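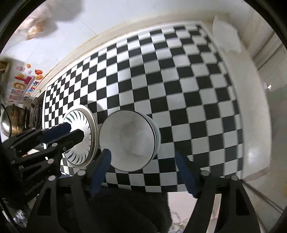

The Prerklow Kitchen Fund is a municipal grant program in the town of Prerklow that pays for shared meals in public buildings. It is financed from the town's general budget and run by the Office of Local Services. Grants cover rent, utilities, food handling permits and basic equipment. The equipment list is broad and includes tableware as plain as a round bowl with an off-white inside and a pale blue outside, along with table mats, trays and serving spoons. Food itself was left out of the original ordinance and was added by amendment.

History

The fund grew out of a dispute over the former Ostrowski school, which the town took over after the district closed it. The building had a working kitchen, and several groups asked to use it in the evening. The town council first charged each group a flat hourly fee. Complaints about the fee led Dexter Fitzsimmons, then a council member for the east ward, to propose a grant that would offset it. The council adopted his ordinance in February by a single vote. The neighboring town of Tenudia passed a similar measure the next year but repealed it after one budget cycle.

Eligibility

Any group with at least 12 members living in Prerklow may apply. Applicants must hold a meal open to the public no fewer than six times a year. Religious groups are eligible if no service is attached to the meal. Political parties and campaign committees are not. Awards are capped at $1000 per group per year, and unspent money returns to the general budget. Equipment bought under a grant remains town property and is stored at the Ostrowski building between uses.
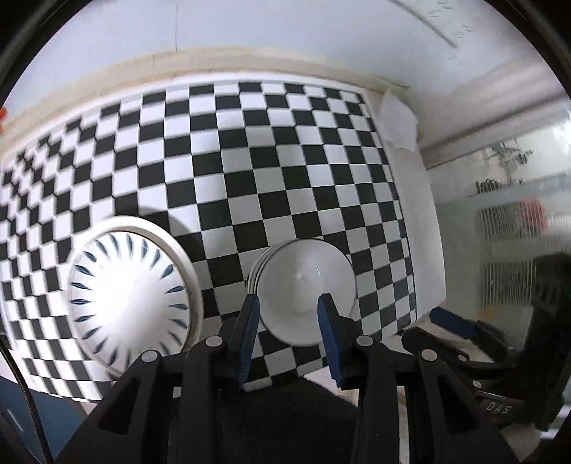
Aileen Ambrosio, in a written comment to the council, objected to the ownership rule and said that small groups "end up filling out a form to borrow what they picked out themselves." She asked that items costing less than $30 be exempt. The council discussed the request but took no vote, and the rule remains in force.

Administration

Applications are reviewed by staff and do not go before the council unless a denial is appealed. Appeals must be filed by 5 p.m. on the last business day of the month in which the denial was issued. Records of awards are posted on Ungate, the town's public spending portal, which lists the recipient, the amount and the purpose of each grant. Receipts are kept on paper at the town hall and may be inspected on request.

See also

Ostrowski building
Tenudia meal ordinance
Ungate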